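Gym > Boxing > Questions

Boxing at Nerkeo: Your Questions

Last updated: December

Do I need to be fit before I start?

No! Come as you are. The beginner block runs six weeks and the first two are mostly stance, footwork and learning to throw a jab without holding your breath. Fitness comes along with it, faster than most people expect.

Will I get hit?

Not in the beginner block. You'll work the bags, the pads and plenty of shadowboxing. Sparring is by invitation from a coach, always with headgear and a mouthguard, and plenty of our members never spar and love it anyway.

What should I bring?

Hand wraps (the 180-inch kind), water, a towel and flat-soled shoes. We have loaner gloves in 12 and 14 ounce. If you'd like your own pair, wait until week three so you know what feels good on your hands.
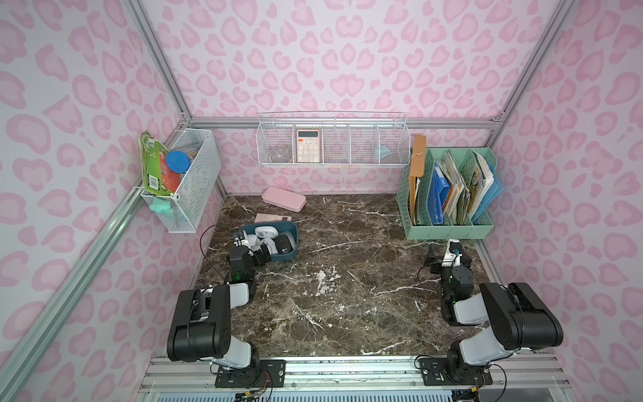 How much does it cost?

The beginner block is $122, wraps included. After that you can go monthly or buy a class card, and both cover the Flundico Street gym and the smaller room on Asness Avenue.

Can I compete?

Yes, and we'd be thrilled to help you get there! You'll need a physical, a registration book and a coach's okay. Most people spend a year or so in the gym before a first amateur bout. Our home show is the Ouazzani Cup, which is a fantastic night out even if you're just there to yell for your friends. Last time we sold 308 tickets and the noise in the final round was unreal.

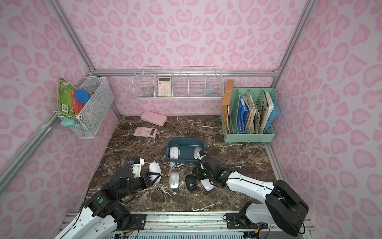 Novice bouts at the Cup are three rounds, matched by weight, age and experience. If we can't find you a fair match, you don't box that night, and your entry moves to the next show.

Is there a class for kids?

Ages eight and up, at 4:30 p.m. No contact, lots of skipping and games.

Contact the front desk | © Nerkeo Boxing | Back to top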